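Kurken G2 hand-held gripper with ribbed fingers: review

Published 2022-06-27
Filed under: Grippers and end effectors

Contents
Background
Mechanical
Camera
Fingers
Recording software
Bench pictures
Comparison with the Vositz
Verdict

Background

We have used the Vositz hand-held gripper for demonstration capture for just under two years. It is a competent tool with flat rubber jaws and a narrow camera. The Kurken G2 takes the opposite approach on both counts: compliant ribbed fingers and a very wide lens. Our unit arrived in May and was bought at list price from Asamoah, who supplied it with one spare finger pair and no printed manual. The PDF manual is adequate apart from the calibration chapter, which still refers to the G1 bracket.

Mechanical

The fingers bolt to flat plates, one plate per side. Access to the screws is good and a finger pair can be changed without disturbing the camera. After a change the two contact faces should be checked for parallelism with a feeler gauge; ours was out at the tips on delivery and took three attempts to set. The trigger has a long travel with a soft initial stage. Operators used to the Vositz tended to over-close for the first hour.

Play at the finger root was not measurable when new. After 2364 logged grasps it was just perceptible on the left side. Retightening removed it. A drop of medium threadlocker is advisable, although the manual says nothing on the subject.

Camera

The lens gives a circular fisheye view. Both fingers stay in shot, and a good deal of the surroundings remains visible beyond the work surface, which helps tracking. The price is strong curvature: straight shelves become arcs, and small print on packaging a short distance off cannot be read. If your task depends on reading labels, look elsewhere. The supplied mask blacks out the lowest part of the view and is fixed in firmware.

Exposure is automatic only. Glossy white objects tend to push it down. A manual lock has been requested from Kurken and is apparently planned.

Fingers

The ribbed structure bends around the object under load, and the dark contact strips provide the friction. Cylindrical and rounded items suit it well. Thin flat items do not: sheets of card lying on a mat were picked up in 3 of 63 attempts, and those three had a curled edge. The Vositz jaws are far better at this.

The strips mark easily and hold dust. We clean them with isopropyl alcohol at the start of each session. Replacement strips are sold only with the complete finger.

Recording software

Recording is handled by Mesov, version as shipped. It is stable. Export of a long session is slow, and the progress bar reports files in place of time. Gripper width is logged alongside each video, with timestamps that agreed with our own reference to within one video interval. Episodes can be trimmed but not split, so a recording with two grasps in it has to be exported twice.

Bench pictures

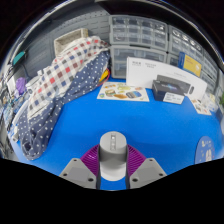
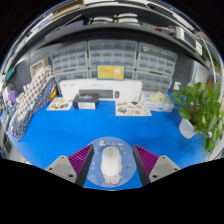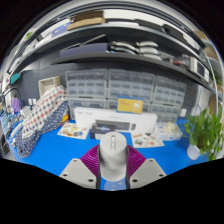

Wide lens, ribbed fingers, blue work surface in all three. The mouse on its round pad is the middle one.

Comparison with the Vositz

Mass: the Kurken is 154 g heavier, most of it forward of the hand. Noticeable after a long session.
Field of view: Kurken, by a wide margin.
Rounded objects: Kurken.
Thin objects: Vositz.
Trigger feel: Vositz.
Spares: Vositz sells strips separately. Kurken does not.
Software: Mesov is the better recorder, the Vositz utility the faster exporter.

Verdict

Recommended for general tabletop capture where objects are of moderate size and the surrounding context matters. Not recommended as the only gripper in a lab that handles paper, film or thin card. We have kept the Vositz for that work and moved the rest to the Kurken. The threadlocker should be applied before first use, and the parallelism check repeated whenever a finger is changed.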